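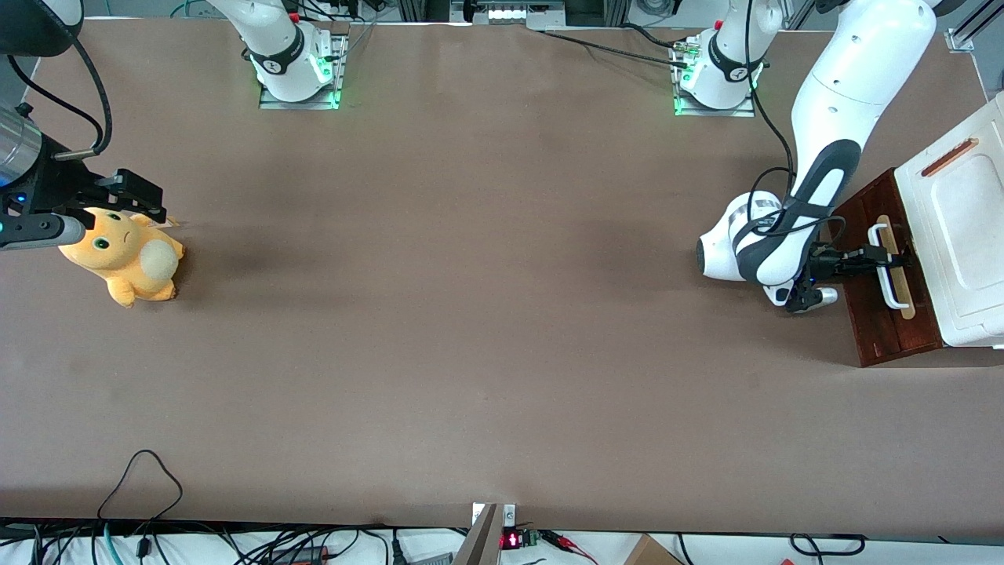 The best time to look for a lost village is just before breakfast. At that hour the sun sits so low over the pasture at Devum that a bump no taller than a shoebox throws a shadow as long as a car, and ground that looks perfectly flat at noon suddenly has streets in it.

I had been told this would happen. I still stood there with my coffee going cold and my mouth open. One minute there was wet grass and a few bored sheep, and the next there was a lane running downhill to the creek, with a row of small square platforms on each side where houses once stood. Twenty minutes later the sun had climbed, the shadows had pulled back in, and the whole place had gone again.

The survey team working here has been chasing those shadows for two seasons, and they have the map to show for it. It started with a single sheet of paper taped to the wall of a rented farmhouse and has since crept around the corner and over a doorway. So far it holds 459 features, from house platforms and wells down to things marked only with a pencil question mark. Not one has been dug. That surprises people who think of archaeology as trowels and trenches, and it surprised me too, until I had spent a few days watching how much can be read from the top of the soil.

Shadow marks are only the beginning. In a dry summer, grass growing over a buried wall runs out of water early and turns yellow, while grass over an old ditch, with deep, damp soil under its roots, stays green for weeks longer. From a hillside or a light plane you can see the plan of a building drawn in two colors. Frost does something similar on winter mornings, and so does a thin snow as it melts. Farmers have always known this. The man who grazes the lower field had been steering his tractor around one stubborn rectangle for years before anybody asked him about it, and it went on the map as a barn.

Then there is the walking, and there is a lot of it! The crew lines up at the edge of a plowed field a few steps apart and goes across at the speed of a slow wedding procession, eyes down, dropping a little flag wherever something turns up. Broken pottery mostly, plus roof tile, bits of slag, the odd nail. I joined for a Saturday and found, in order, a beer cap, a stone that looked like pottery, another stone that looked like pottery, and finally a curved piece of brown-glazed rim that really was pottery. I have rarely been so pleased with myself. It went into a bag with a number on it and I was told, kindly, to get back in line.

What the flags show, once they are plotted, is where people threw things away, and that turns out to be a wonderful guide to how they lived. Household trash was carted out with the manure and spread on the fields, so a thin scatter of small, worn sherds means land that was farmed. A dense patch of big, sharp-edged ones means somebody's back door. At Devum there is a dense patch well away from the main lane, up by the tree line, and the arguments about it go on through dinner. A potter's workshop, say some. An inn, say others, pointing to the number of jug handles. I lean toward the inn, for no better reason than that I would like there to have been one.

The written record helps and teases in equal measure. An old tax roll lists the village with around 300 people, a mill and a chapel. A later one lists the mill alone. Between the two there is silence, and into that silence people have poured every disaster you can think of: plague, fire, flood, a greedy landlord who wanted the land for sheep. The neighboring parish of Vesovik has a ballad in which the whole place sinks into the ground in one night as a punishment for dancing. It has nineteen verses and a very good tune.

The ground tells a slower story. Nothing on the surface suggests burning, and the creek has never come up as far as the houses. The platforms at the top of the lane seem to have gone first, with a later field boundary cutting straight across them while those at the bottom were left alone. That looks like a village thinning out house by house, probably over a couple of generations, as families drifted to better soil and a busier road. It makes a poor ballad. I find it far more moving, though. Somebody was the last household on that lane, and for a while they must have walked past their neighbors' empty doorways every time they went to fetch water.

The mill is the part I keep thinking about. It outlived the village, and its leat, the channel that carried water to the wheel, still holds a trickle after rain. You can follow it on foot for most of its length, and you should wear boots you don't care about. Near the bottom it makes a sharp and rather awkward bend around a low mound. The team thinks the mound is the chapel. Whoever dug the channel went to a good deal of extra trouble to go around it, through heavy clay, with hand tools.

Next season the crew moves to the far bank, where the woods have kept the plow out and the earthworks should be in better shape. They go in March, before the leaves come and while the bracken is still flat. I have already asked if I can carry the flags.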